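21 de noviembre de 2025

Me levanté temprano y dediqué la mañana a la mesa. Llevaba desde agosto dejándolo para otro día. Cojea cuando uno apoya el codo y al escribir se mueve la lámpara, así que saqué los papeles, los dos cajones de la estantería y la caja de herramientas, y me senté en el suelo.

La mesa es una Prekamwood de segunda mano. La compré en Rangel por 43 euros, con la silla incluida. La silla ya no existe. De la mesa no me puedo quejar, aguanta bien el peso y no se ha manchado con el café.

Apreté todo lo que encontré por debajo con la llave pequeña. Tardé 20 minutos, casi todos buscando la llave. Después pasé un trapo por la cara inferior del tablero, que creo que no se había limpiado nunca desde que está en casa. Me duele un poco el cuello. 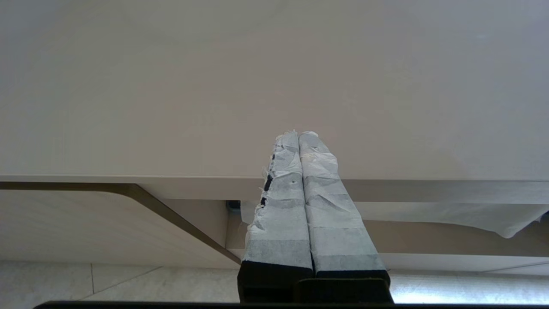 La mesa por debajo: el tablero claro, el soporte marrón oscuro en diagonal y el travesaño beige.

Comí tarde, lentejas de ayer. Por la tarde fui a la ferretería de la calle Minard a por fieltros para las patas. Solo tenían los redondos, 2 euros el paquete. Me los llevé. También pregunté por el aceite Celtby para la puerta del baño y no les quedaba.

Volví andando, con frío. Puse los fieltros antes de cenar y coloqué otra vez los papeles, menos los recibos viejos, que siguen en una bolsa junto a la puerta. Mañana los miro.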